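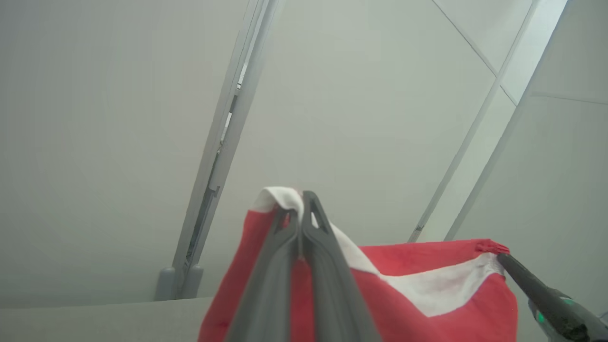

図4-1 布の両端把持。手首カメラの視点。手前の指が白い折り返しをつまみ、右奥のグリッパーが赤い角を保持している。

第4章 グリッパー比較試験(布・両腕)

この章では、Stakeroコントローラーに2種類のグリッパーを順に取り付け、布をつまんで張る動作で比べる手順を説明します。対象はRotard(幅広指)とSwati(細指)です。剛体のブロックで済ませたい方は第3章に戻ってください。ブロックは素直です。布は素直ではありません。

4.1 用意するもの

・Stakeroコントローラー本体と非常停止ボタン
・Rotardグリッパー 2台
・Swatiグリッパー 2台
・手首カメラと固定金具
・試験布(色の境目がはっきりしたもの)
・六角レンチ(付属品。なくした場合は4.9へ)
・記録用紙、または記録用紙の代わりになると各自が信じているもの

試験布は無地でも試験できますが、縁や帯の色が地と違うもののほうが、画像でねじれを追いやすくなります。赤地に白はよく見えます。白地に白は、見えると主張する人もいますが、ログは見えていません。

注記:布は試験前に一度広げ、新品の折り目を取ってください。折り目の付いた布はどのグリッパーでもつまみやすく、比較の結果が実に平和なものになります。

4.2 グリッパーの取り付け

1. コントローラーの電源を切り、表示が消えるまで待ちます。
2. 左右の手首に同じ機種のグリッパーを取り付けます。片腕ずつ別機種にする混成試験は4.8で扱います。
3. 固定ねじを対角順に締めます。
4. ケーブルを手首の溝に通し、手首を端から端まで手で回して、引っ張られないことを確かめます。
5. 電源を入れ、「ツール」画面で機種名を選びます。

注意:機種名の選択を忘れると、コントローラーは前回のグリッパーが付いているものとして指を閉じます。RotardからSwatiに替えたときにこれをやると、指先どうしが強く当たります。音でわかります。

4.3 手首カメラの位置合わせ

1. 指を全開にして、両方の指先がカメラ映像に入ることを確認します。
2. 指を閉じ、閉じた指先が映像の中央付近に来るように金具の角度を調整します。
3. もう一方の腕を待機位置から把持位置へゆっくり動かし、相手側の指先も映像に入るかを見ます。
4. 角度が決まったら金具を締め、もう一度手順1から確認します。

手順4を省くと、締めるときに角度が変わったことを試験の最後に知ることになります。

指が画面を大きく占めるのは正常です。手首に付けたカメラなので、自分の手がいちばんよく見えます。指の陰に布の一部が隠れる場合は、金具を無理に傾けず、反対側の手首の映像と合わせて判断してください。

4.4 最初の把持

1. 布を作業面に置き、つまみたい縁が少し浮くように形を整えます。
2. 主腕をゆっくり下ろし、指先が縁をまたぐ位置で止めます。
3. 把持力を初期値の60にして指を閉じます。この値はStakeroの画面上の目盛で、単位はありません。単位について問い合わせても、60は60であるという返事が来ます。
4. 主腕を持ち上げ、布が指の間にひだ状に挟まっていることを確認します。
5. 副腕で離れた角をつかみます。角は多少丸まってもかまいません。

注記:主腕は縁、副腕は角、と決めてください。途中で役割を入れ替えると記録が読めなくなります。

4.5 張り試験

1. 両腕を作業面から離し、布の下端が引っかかっていないことを確認します。
2. 「張り」画面で副腕だけを外側へ動かします。主腕は止めたままにします。
3. 指の間の布に浅いしわが残る程度で止めます。完全に平らになるまで引く必要はありません。
4. その姿勢を保持し、「記録」を押します。
5. 副腕を元へ戻し、主腕、副腕の順に指を開きます。

注意:動作中に布へ手を出さないでください。ずれた布を直したくなる気持ちは誰にでも起こりますが、直すのは停止後です。

警告:布が伸び切った状態でさらに副腕を引かないでください。布が抜けると両腕が急に軽くなり、制御が補正するまでの間、予定外の方向に動くことがあります。

ひとつの機種について同じ試験を繰り返すときは、毎回布を作業面に戻し、4.4の手順1からやり直します。張ったまま次の記録を押すと、同じ把持を何度も褒めることになります。

4.6 記録する項目

各回について、次を記録用紙に書きます。

機種名:RotardまたはSwati
把持力:画面上の値
主腕の把持:保持/滑り/脱落
副腕の把持:保持/滑り/脱落
つまんだ層:一重/二重/不明
備考

「不明」は恥ずかしい回答ではありません。縁の折り返しをつまむと、何重になっているか映像だけでは決められないことがよくあります。備考欄に「だいたい良い」と書くのはやめてください。以前の記録にこの一言だけの回が多く、どの機種が良かったのか、書いた本人にも復元できませんでした。

4.7 結果の読み方

Sornstead試験室で1月29日に行った比較では、両機種合わせて258回を記録しました。担当はCapucine Poulainです。傾向は次のとおりです。

Rotard:つまむ位置が多少ずれても布を逃がしにくい。そのかわり余分な層まで一緒に挟む。一枚だけ取れと言われると聞こえないふりをする。
Swati:縁を一重で拾いやすい。把持力が低いと張り試験で滑る。高くすると薄手の布に跡が付く。

どちらが優れているかという質問には、布を見せてくださいとお答えしています。薄手の布を一枚ずつ扱うならSwati、厚手の布をとにかく落としたくないならRotardから始めてください。

4.8 混成試験

主腕にSwati、副腕にRotardを付ける組み合わせです。縁は細い指で拾い、角は広い指で押さえるという考え方で、4.7の弱点はかなり隠れます。校正は腕ごとに行い、「ツール」画面で左右の機種名を別々に選んでください。左右を逆に登録した場合の動作は4.2の注意と同じで、片側だけ音がします。

4.9 困ったとき

布が持ち上がらない
指先が縁をまたいでいません。下降位置を下げるか、縁をもう少し浮かせてください。

張ると主腕側だけ滑る
把持力を5ずつ上げます。80を超えても滑る場合は指先の汚れを拭いてください。

映像では保持、ログでは脱落
Stakeroの把持判定は指の開度を使います。薄い布では指がほぼ閉じ切るため、空振りと区別できないことがあります。「詳細」画面で薄物モードを有効にします。

指の動きが渋い
開閉2,000回ごとに点検が必要です。回数は「保守」画面に出ます。点検せずに回数だけ消去した場合も、指のほうは覚えています。

六角レンチがない
前回グリッパーを交換した人の机を見てください。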